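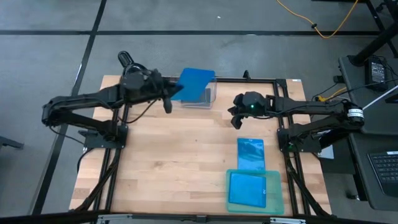

Two robot arms mounted on opposite sides of a wooden tabletop.

What Happens After the First Month of Rehab?

For most people who enter residential treatment for alcohol, the stay runs 30 days. The drinking has stopped, meals come at set hours and someone is always awake down the hall. Then the person goes home, often to the same street and the same friends.

In Maltport, two programs try to fill the gap that follows. Stuvel House rents rooms to people who have finished inpatient care and want more time before living alone. Residents pay weekly, cook for each other and must be in by 10 p.m. The usual stay is 90 days, though a few remain longer while they look for an apartment.

Nitier, an outpatient clinic across the river, works with people who are already back with their families. Its evening groups meet on Thursday and are kept to six members. A session on cravings might be followed by one on bills or how to talk to a boss about time off.

Does Insurance Cover Aftercare?

Sometimes. Many plans pay for outpatient counseling but not for rent in a sober home. Ask the plan for its rules in writing before moving in – a yes over the phone is hard to prove later. Nitier charges uninsured clients on a sliding scale, with the lowest fee set at $20 a visit.

What If Someone Drinks Again?

A return to drinking does not erase the work already done, but it should be dealt with quickly. At Stuvel House, a resident who drinks is sent for a medical check and can reapply for a room. Anyone who has been drinking heavily every day should talk to a doctor before stopping, as withdrawal can be dangerous.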